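The week the logger ate my evenings

I promised a few of you I would write up what happened with the recording project in August, and I have been putting it off, partly out of laziness and partly out of embarrassment. Rochelle Nguyen-Tran has now asked me twice, so get yourself a coffee and I'll try to tell it in order.

For those who came in late, our little group has been collecting recordings of ordinary chores from a head-level view, so that the arm we call Udutano can learn to open bags, sort out shelves and put things away. Bags are the hard part. A mug stays the shape of a mug, bless it, but a plastic bag folds over itself and changes its whole outline every time a finger touches it. Our goal was 2000 clips of hands going into bags and boxes, and by the middle of the month we had 1724, which had me feeling very pleased with myself.

Then Udutano started closing its fingers too early. It would come down over an open bag quite nicely, and then pinch shut on thin air a good inch above the rim. On the third try it caught the edge, pulled the bag sideways and knocked my water glass off the bench. I hit the stop button, said a word my mother would not have liked, and went to find a towel.

I blamed the gripper first, of course. Joar Halvorsen took the fingers off and put them back on. He cleaned the little pads and checked the force limits against the sheet, and everything was fine. He was very patient about it, considering I had called him at dinner time. After that I blamed the new training run, so we went back to the old one, and the old one worked perfectly – which was annoying, but at least it told us to stop taking the poor arm apart and look at the recordings.

So I sat down with a big pot of tea and started watching clips, all of them hands in bags on somebody's crowded shelf, one after another until nearly midnight.
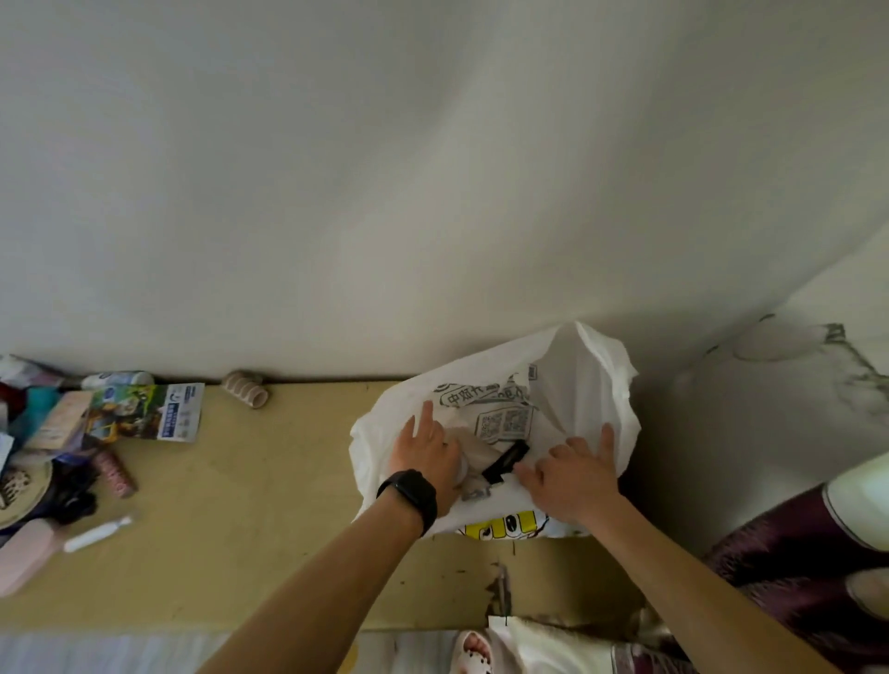
What the clock was doing

It was Mei-kuen Choi who found it, bless her. Each clip comes with a second file that says where the hands are at every moment, and the two files are matched up by time. When we moved over to the Clesum logger, it began stamping the hand file at the moment it was saved instead of the moment it was measured. On a short clip you would never notice. On a long one the delay kept growing, and by the end the file had the fingers somewhere they had already left.

Now think about what that does to a machine trying to learn from it. The picture shows a hand well down inside a bag and the numbers say it is still hovering over the top, getting ready to close. Udutano learned exactly what we taught it, the dear thing, and pinched where the numbers told it to.

We threw out the first 1000 matched files and built them again from the raw logs, which took 3 evenings and a great many cookies. The rest had to be checked by eye. Randi Midtbø wrote a small test that compares the two clocks at the start and the end of each clip and refuses the whole thing if they drift apart. I wish I had asked her for it back in the spring.

I have also moved my water glass to the windowsill, and there is now a line of tape on the bench that no drinks may cross while the arm has power. Joar has already crossed it with a soda. The new training run is going as I type, and I'll put up a note when we have tried it on the bags again.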